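Wrist camera policy does well on held-out episodes but picks the wrong object when the table is cluttered
Posted in Manipulation and Grasping
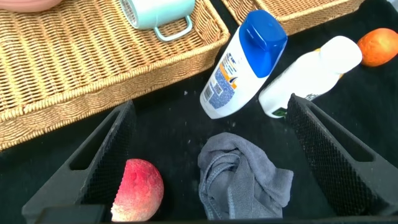 I am trying to reproduce the clutter result from the Rirnono paper with a two-finger gripper and one wrist camera. The task is "put the named object in the tray." I have 3,083 demonstrations. Of those, 242 were recorded with a crowded table and the rest have one or two objects out. The policy is the small version of the network in the paper, trained from scratch, with a text instruction as input.

On held-out episodes my action error is close to what they report. On the arm it is a different story. With a single object on the table it gets nearly everything. With household clutter (fruit, bottles, a cloth, dishes) it goes down confidently and closes on whatever is nearest the middle of the view. If I ask for the shampoo bottle and the gray cloth is closer to the fingers, it takes the cloth. If I ask for the peach it sometimes does go to the peach, but only when the peach was already close.

What I have tried so far:
Longer training, no change.
Color jitter and random crops, slightly worse.
Sampling the cluttered episodes four times as often, slightly better but still bad.

The paper says their clutter number comes from "60 trials over mixed scenes" and doesn't say much more than that. Is my data the problem, or am I testing something harder than they did?

tkessel_arm

Roman Nowakowski

I would look at the data first. With one or two objects out, the instruction carries almost no information. The network can ignore the text, go to the object it sees, and get a low loss. Your 242 cluttered episodes are under a tenth of the set, and if the operator tended to start with the gripper already over the target, those teach the same shortcut.

There is a quick way to check. Take your held-out cluttered episodes, swap the instruction for a different object on the same table, and run the policy offline. If the predicted actions hardly change, it isn't reading the instruction. We did this on our own set last September and the predictions were nearly the same for every object name we gave it.

The fix for us was paired episodes. Set up the table once, record a pick of object A, put everything back as close as you can, then record a pick of object B from the same start pose. Do that for three or four objects per layout. We recorded 24 layouts that way and it helped more than all the earlier clutter data put together. Also vary the start pose so the target is often near the side of the view or partly behind a finger. A wrist camera loses a lot of the table once the arm comes down, and if the policy has to commit that late it will commit to whatever is left in view.

Held-out action error won't tell you much here. Most of the steps in an episode are the approach and the lift, and those look alike whatever the target is. Score the step where the fingers close separately.

On your last point, I think you are testing something harder. As I read the appendix, their mixed scenes keep a gap between objects of at least one gripper width. If two bottles are lying next to each other, or the fruit is up against a finger before you start, that is outside what they measured. I would report the two conditions separately.

gripperdan

Add a second camera. We put one on a stand looking down at the table and the problem mostly went away. I don't know about the paper.

lowell_h

Agree with the paired episodes. One more thing to check is how the instruction gets into the network. In the Melbridge training code, the default config drops the text at random during training, and the rate is set pretty high. If you started from that repo, look for it before you record anything new. I set it to zero and retrained on the same data, and wrong-object picks went down by some amount, though I only ran a few trials and wouldn't quote a number.

Cloths were bad for us either way. They never fold the same way twice and the policy seems to like them. I ended up recording extra episodes where the cloth is right between the fingers at the start and the target is something else.

tkessel_arm

Thanks. I ran the swap test from the first reply and the predictions barely move, so it is ignoring the text. The dropout was also on in my config. I will turn it off, retrain, and then start on the paired layouts.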